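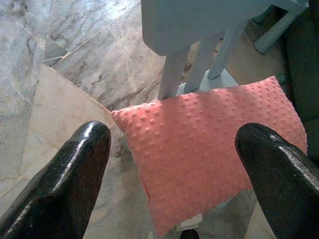

The Flarkitz Sewing Circle held its April meeting in the back room of the Grakent Street Library, starting a little after 6:30 in the evening because the soup ran long and no one wanted to hurry it. Birger Sundqvist was in the chair and welcomed everyone, with a special hello to the new faces from the Rellora apartments, who we hope will come back even after sitting through a whole business meeting on their first night. Before we got to the agenda there was a good deal of happy talk about dotted minky, the kind used on the small square pillow in coral pink, with its rows of soft little bumps. Several members said they had been afraid of the stuff for years. Mrs. Raudsepp told us she pins inside the seam allowance, every inch, and sews slowly with a walking foot, and she offered to show anyone who stays after the next workshop.

Minutes of the last meeting

Read aloud and approved with one correction. The lemon bars were brought by the Raudsepp family, and the secretary had given the credit to somebody else. The secretary is sorry and would still like the recipe.

Spring sale

Birger gave the report on the spring sale, and it was a pleasure to hear. We sold 171 items over the day and took in $1,870, which is our best spring so far - and that with rain all morning and the parking lot half closed for repaving. The aprons were gone by noon. Pot holders did well as usual. The table runners did not move much, and it was felt that we had simply made too many in fall colors for a spring sale. They will be put away and brought out again in October.

There was a friendly discussion about prices. Some members think we charge too little for quilted bags, considering the hours in them, and others worry about scaring off the regulars. After a while we agreed to raise the large bags by $3 and leave everything else alone.

The hand-lettered signs were much admired. The big one by the door blew over more than once, so if anyone has a heavy umbrella stand they could lend us, please speak to Birger.

What to do with the money

It was moved, seconded and carried that part of the sale money go to having the older machines serviced. Two of them have been skipping stitches since winter and the one by the window makes a noise that is hard to describe, although several people kindly tried. Birger will call the repair shop and ask if they can come to us, as those machines are heavy and the library stairs are steep.

A second motion, to buy a new cutting mat, also carried. Please do not put hot mugs on this one.

Children's reading corner

The library has asked if we would sew cushions and pillows for the children's reading corner, and everyone was very much in favor. We spent longer on this than on anything else, mostly on sizes. A pillow that is wider than a small chair hangs over at both ends when you lay it across the seat, the way the pink dotted one does on the little blue-gray chair, and opinion was divided. Some of us find it cozy and think the children will pull the pillows onto the floor to read anyway. Others would like seat cushions cut to fit, with ties at the back slats so they stay put.

In the end we decided to make both kinds. Fitted cushions will be in plain cotton with a zipper, so that the covers can be washed, and the loose pillows can be in whatever soft fabric you have at home. Please prewash cottons, close your seams with a double row of stitching, and leave off buttons and beads altogether. Birger will draw up a paper pattern for the seat cushions and leave copies in the blue folder at the front desk.

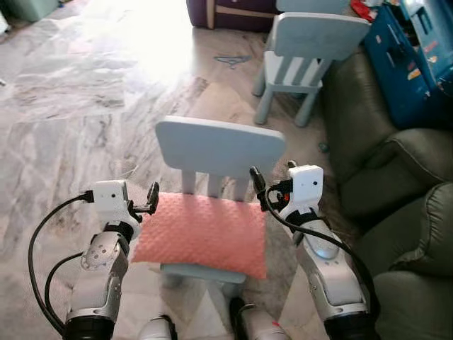
Fabric cupboard

The cupboard is full again, and the door has started to open by itself. We will have a sorting evening before summer, with pizza. Members who have bags of fabric with their name on them are asked to take them home or say plainly that they are giving them up. Anything under a quarter yard goes into the scrap bin for the quilters, who say they can always use more and who may come to regret saying so.

Any other business

The Raudsepp sisters have finished the baby quilt for the raffle and passed it around for us all to admire. The binding is beautifully done.

A member asked if we could start half an hour earlier in summer to make use of the daylight. This was left for next time, as several people had already put their coats on.

Thanks were given to the soup makers and to whoever fixed the wobbly ironing board. The meeting closed at 8:20, and a few of us stayed to wash up and finish the bread.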